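Ok so I went to the giving night at the college. Sorry this is late, and a bit all over the place, typing it between loads of laundry.

Short version. The ag department at Mundholm got a gift, not a giant one, and it goes to the student farm and to scholarships for kids who want to work in soils. I'm a graduate of that program (barely) and they invite us back for stuff like this, mostly for the free ham sandwiches. I had two.

The gift comes from the family behind Gurkis, the seed cleaning outfit out past the rail line. They sold most of it off last year and I guess had been talking to the school ever since. The way it's set up, there's a fund, the fund earns, and the earnings pay out 3,000 a year to each student who gets picked. Rest goes to the farm. The dean read the terms out loud, all of them, including the part about what happens if the college ever closes. Cheery!

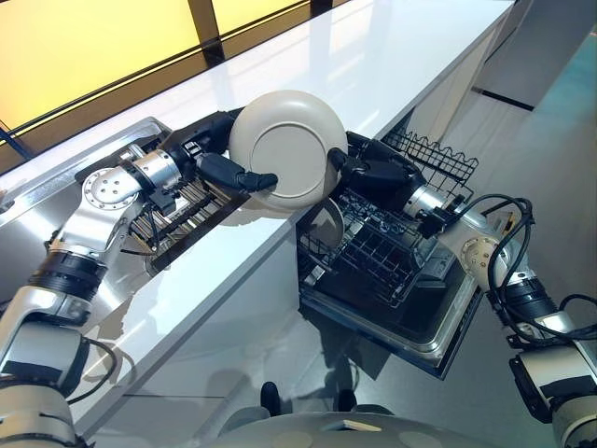
What I liked is that it isn't tied to grades. You need 80 hours on the student farm and a letter from somebody you've worked for. That's it. When I was there every award wanted a 3.7 and an essay about leadership and I had neither, I had a job at the elevator and a truck that didn't start. I'd have got this one. Maybe.

The farm part is less clear to me. It's 40 acres and has been for ever, and the drainage on the north side is bad, always was. You'd lose a boot in April. They want to put tile in there and run it as a side by side — tiled strip, untiled strip, same crop — so students can measure the runoff themselves. Good idea. Expensive idea. I asked if the gift covers it and got a long answer that I think was no.

Then there's Flotine, the soil testing lab, which is going to run the samples at cost. Those are the folks who took over the old creamery building. I've sent them samples from my own place and the reports are readable, more than I can say for the last lab I used, where you needed a second degree to figure out if you should lime or not. Students get to go over there and run some of the tests on their own, which we never did. We mailed ours off in a coffee can.

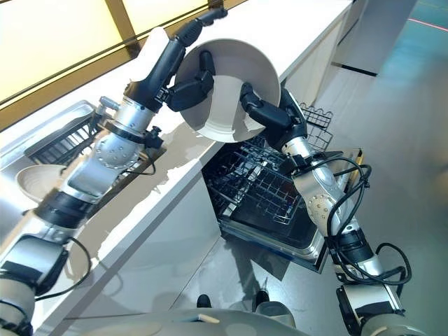 A comment came in already, from someone signed up as northforty, who says I've got it wrong about the tile, the money for that was raised seperately two years ago and has been sitting there waiting on a county permit. Also says the untiled strip was the farm manager's idea and not the dean's. Fine. I stand corrected, and if that's true then why didn't they just say so at the podium? Would of taken ten seconds.

Anyway. Numbers. There are 455 students in the ag programs now, which surprised me, it felt like we were maybe a bus full back in my day. A lot of them aren't off farms. That came up over and over in the talks. Kids from town, who like plants or like machines or had a good biology teacher, and they show up never having driven a tractor and that's who the farm hours are really for. My generation showed up thinking we knew everything and had to be talked out of it.

One gripe. The scholarship is going to be called the Mockus Award, after the founder's side of the family, and the fund is called the Gurkis Fund, and the tile plot will have another name that isn't picked yet. Three names for one gift. Some poor kid is going to apply to the wrong thing. Put it all on one form, please.

Applications open in October. You get the form from the ag office, the one downstairs, not the main office, they'll just send you downstairs. First checks go out the spring after. If you know a kid who's halfway interested, tell them to start on the farm hours now, they fill up the sign up sheet fast once harvest starts and it's hard to get 80 in if you wait.

More on the drainage if I hear anything. Dryer's buzzing.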